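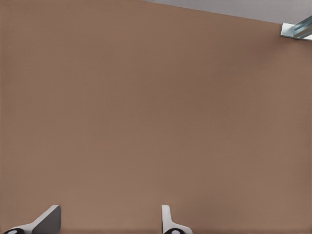 Search this site Enter keywords Go

Jun 9, 2021
By the Mokidwood grip study author

3. What we did with the hand trainers

I wanted to know if squeezing a rubber ring every day does anything for people who already climb, so I signed up 24 climbers from the Jomolora gym and gave each of them a Camargo ring (the medium one, which I find pretty stiff!). Half squeezed it morning and night all through May, and the other half just climbed as usual and grumbled at me about missing out.

Everybody kept a log. I got 3413 sets written down in the end, and 401 of those I had to throw out, mostly for missing dates or handwriting I couldn't read at all. Each set was meant to be done seated, elbow bent, with a slow release – I kept nagging people about the slow release.

Figure 3. Change in grip strength by group, May, all climbers.

As Figure 3 shows, the ring group gained a bit more, but the two groups overlap a lot and I wouldn't bet my lunch on it. Hang time on the small edge hardly moved for anyone. I'd love to run it again at Cumovside with 300 people and a softer ring for the beginners.

Comments (3)

ropeburn: Did you test both hands or only the strong one?

chalkysocks: I've used the medium for a year and my forearms love it, hang time is the same as ever though

ropeburn: Also where's the table of sets per person?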